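Bench Notes: the tube sorter in the back room

Last updated: July

I promised a real write-up of the arm project after the last newsletter, when all I gave you was a grumpy paragraph about cable glands. So get a coffee, this one runs long.

For anyone new to the Cornthorpe workshop, I've been trying to get a robot arm to pick up little capped test tubes and move them from one hole in a rack to another. Nothing more than that! I started because the folks who do the seed and soil testing at our shop spend whole evenings shuffling tubes around by hand, and I figured an arm could do the boring part while they did the part with the notebooks. I named the software Edet, mostly because it was short and I was tired of typing "tube_project_new_new" into a terminal.

The first version was pretty sad. I measured the rack, typed in the position of every hole, and told the arm to go there. That works great until a sleeve bumps the rack, and then every single position is wrong by the same annoying amount and you get to watch a gripper close very confidently on air. I spent a month pretending I could fix this with a wooden jig and some clamps. The jig is now holding up one end of my paint shelf and doing a fine job of it.

So now we're on cameras. There's one on a bracket up on the wrist, and Edet is supposed to find the rack by itself, work out which way it's turned, and then look for blue. The blue caps were a lucky break — we had a bag of them already, and against bare steel and a gray wall they're about the easiest thing in the world to pick out. The steel is another story. All those round holes catch the light, and the bright ovals used to fool the old detector into seeing tubes all over the place. I ended up saving 1,417 pictures and marking the caps in them one at a time over a lot of late nights with the radio on. If you saw the light on past 11 p.m., that was me.
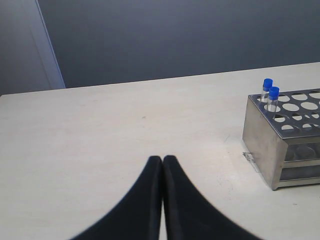 Gripper, rack and blue caps, in this shot and the next.
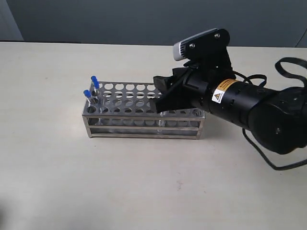

What's working and what isn't

Finding the caps is the good news. I've stopped worrying about that part, more or less. Tubes without caps are a mess, though. Clear plastic in front of shiny metal gives the camera very little to hold on to, and Edet will happily tell me a hole is free when there's a tube sitting right in it. For now I keep a list of the uncapped ones by hand, which I know kind of defeats the purpose (I heard you laughing at the potluck).

The fingers are on their 6th shape. The early ones were fat and square and knocked into the neighbors on the way down. These taper to a narrow rounded tip, and they get in between tubes a lot better. They're still wide further up, so two caps in holes right next to each other can be a squeeze, and I'd like to shave a little more off before I call them done. If you've got opinions about soft pads for the tips, please come find me. I tried bicycle inner tube and it left marks on everything.

Then there's lighting. Our ceiling lights are fine but the afternoon sun is not, and I lost most of a Saturday-sized chunk of time to a bug that was just the blinds being open. I've been testing after supper ever since.

The other half of the job is the scheduling program, Plellorora, which decides what moves where and in what order. It has now gone through 1,626 pretend moves on my laptop without tying itself in a knot. Pretend moves are cheap, I know. The plan is to run it on the real rack next, slowly, with my hand near the stop button and the good tubes put away in a drawer.

Money, for those who asked: the latest bite was $53 at Fomano for screws, cable clips and a longer power lead. I'm still looking for a second steel rack, used is fine, dents are fine, so long as it sits flat. If you have one in the garage, leave it on the bench by the drill press with a note on it and I'll bring you a pie.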